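Can a two-arm bench robot sort and put away markers without someone standing over it?

Posted in Workshop and Small Business > Automation
March 18, 2022

nosier_bench

I look after the supply side of a small sign and display shop. We do show cards, price tickets and hand-lettered boards. At the end of each shift the lettering benches are covered in markers, highlighters and sticky pads, and it all has to go back by colour and by type before the next crew starts. It is dull work and it gets skipped, so the morning crew then loses time hunting for a particular red.

The shop owner has seen two-arm rigs handling small items at bench scale and wants to know if one could take over the clearing up. I have been asked to write a page on it and I am not an automation person. I know a fair bit about label printers and nothing at all about arms.

The conditions, as far as I can describe them:

- Mixed markers and highlighters, several barrel diameters, some capped and some not.
- Sticky note pads, small, often pale colours.
- Items land at any angle and often lie touching each other.
- Bench tops have a printed stone pattern. We could change these but would prefer not to.
- One power circuit per bench, no compressed air.
- The target is one bench cleared overnight, up to 100 items, with nobody watching.

What I would like to know is whether this is a realistic job for a machine now or still a research problem. I have read the Penell and Ibarra product pages and they talk about "tidying" without saying what that includes. Rough cost brackets would help as well, but the main thing is where these machines fail.

The pictures are of the type of rig and the type of job I mean. 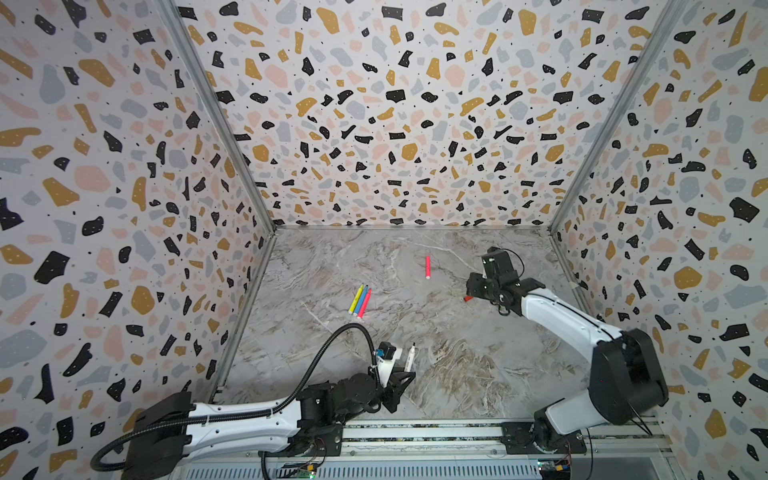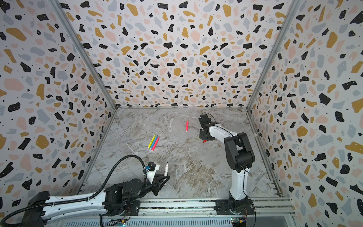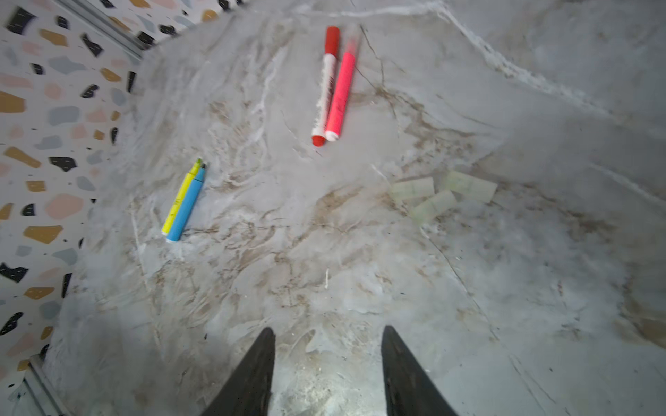 Terrazzo print on the walls and marble print underfoot in all three, so plenty of pattern for a camera to deal with, much like our benches.

Replies (3)

rundon_controls

Short version: picking up is close to solved at this scale, putting away is partly solved, and running unattended is not there for mixed items. I commission small cells for a living, mostly packaging, and have spent time on two-arm bench units. Taking your points in turn.

Grasping. A marker is a friendly part. It is rigid, light and longer than it is wide, and a two-finger gripper can close across the barrel at nearly any point. In your first two pictures the left arm has a white marker held upright with the black cap at the top. Holding one like that is well within what these arms can do. Getting to that grip from a marker lying flat is harder. Either the gripper takes it at a suitable angle and the wrist turns, or one arm hands it to the other. Handovers are where I would expect most of your drops.

Touching items. The yellow and blue highlighters in the third picture are a good test, as they lie tight against each other on the diagonal. A finger has to get down between them or the pair has to be nudged apart first. If the control software has no separating move, it will grab both or push both away. Ask any vendor to show this case on video with no cuts.

Sticky pads. These worry me more than the markers. A pad lying flat gives the fingers very little edge to work with. The usual fix is suction and you have said no air. A small electric vacuum cup can do it, but that means a tool change or giving one arm over to pads.

Vision. Pattern on the bench is a nuisance but manageable. Low contrast is the bigger trouble. Look at the pale green pads on the light marble in the third picture, they are faint even to a person. Bright highlighters on the same surface are easy by comparison. If you change one thing, put down a plain matte mat in mid grey. It costs next to nothing and will do more for you than a better camera.

Lighting. Fix it and enclose it if you can. Overnight is good in this respect, as there is no window light shifting about. Watch for glare off glossy barrels.

Sorting by type. A red marker and a pink-red highlighter side by side are close in colour. Colour alone will not split them reliably. You need shape, barrel finish or print, and the print wears off with handling. Decide early how much mis-sorting you can live with. If reds and pinks can share a bin the job gets a good deal simpler.

Caps. Leave these out of the first stage altogether. Capping needs two arms lined up closely and some sense of force. It can be done as a demonstration. I would not quote for it as a nightly task.

Unattended running. This is the real limit. A trial we ran on the Rundon bench used loose pens and markers, 2,145 picks in total. The individual misses did not bother us much, as the arm simply tried again. The stoppages did. We had 7 that needed a person, and most were an item rolled against the wall where the gripper could not get around it. One stoppage at the start of your night means a bench that is still messy in the morning.

My advice would be to run it attended for 2 weeks in March or whenever you are slow, with bins rather than racks, markers only, and a plain mat. Log every stop and the cause. Then decide.

On cost I will not guess. The arms are often the smaller part of it - fixturing, guarding and someone's hours to tune the thing add up quickly.

teal_bin

dont bother. get bins with a coloured strip on the front and make it the last job before anyone clocks off. we did this and its fine. a robot is going to take all night to do what a person does in a few minutes

ibarra_user

Agree with most of the long reply but two corrections from the operating side.

First, wall contact. You can get rid of most of those stops with a sloped insert along the bottom of each side, so that anything rolling toward the wall comes back to where the arms can reach. Foam wedge under a vinyl sheet works. Keep the slope shallow or round barrels will pick up speed and end up across the other side.

Second, I would not write off pads so quickly. Ours are handled by sliding them to the front lip of the bench and gripping the part that hangs over. It is slow and needs a clear front edge, so check where the arms are mounted. On a rig like the one in the first two pictures the rail runs along that side, and you would have to use another edge or cut a slot.

A few things to put in your write-up that vendors leave out:

- Cable wear. The cable looping to the wrist moves with every pick. Put it on the inspection sheet and keep a spare.
- Finger wear. Marker ink gets on the fingertips and then onto the next barrel. Wipe them at every shift change.
- Recalibration. If a cleaner bumps the bench, the fixed camera and the arms no longer agree on where things are. A wrist camera helps with this, as it looks at the item from close up.
- Uncapped tips. An arm will happily drag a chisel tip across the bench top. Use a surface you can wipe.

To the point about a person being faster: yes, by a wide margin. Speed matters less if the bench sits idle overnight anyway. What you are paying for is the job getting done at all, and at present you would still need somebody to check it in the morning.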